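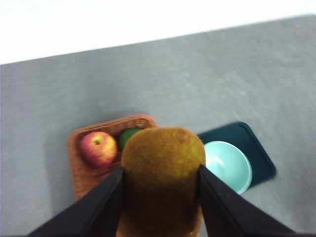 Fruit station, Altgate staff dining room: kiwi, with the fruit basket and mint-green bowl behind.

Altgate Dining Services
Food Contact and Table Surface Checklist, Room 14
Inspection period: August

1. Whole fruit
Fruit checked for mold, splits and soft spots: Satisfactory
Comment: Bruised fruit is to be discarded at the start of service. Kiwis are to be rinsed before cutting, including those that will be peeled.

2. Fruit basket
Rim and weave free of loose ends and residue: Satisfactory
Comment: Woven baskets may hold whole fruit only. Cut fruit is to be placed in a bowl.

3. Bowls and placemats
Bowls free of chips and cracks: Satisfactory
Placemats cleaned on both sides: Action required
Comment: The cleaning record shows the upper side only. Staff are to initial both columns.

4. Tabletop
Surface clear of crumbs, juice and cleaner residue: Action required
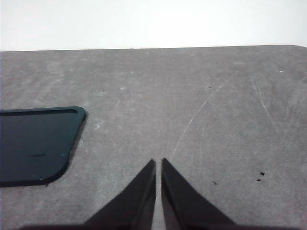

Comment: The gray top has a mottled finish, and marks are easily missed on it. Faint streaks and smudges are to be wiped again with a damp cloth and the surface rechecked from a low angle. Trays are to be lifted during wiping.

5. Supplies
Food-safe cleaner in labeled bottle: Satisfactory
Clean cloths available, minimum 6: Satisfactory

Items marked "Action required" are to be corrected before the next service and entered on Form 518. Completed forms are returned to the Kowalczyk building office by 3 p.m.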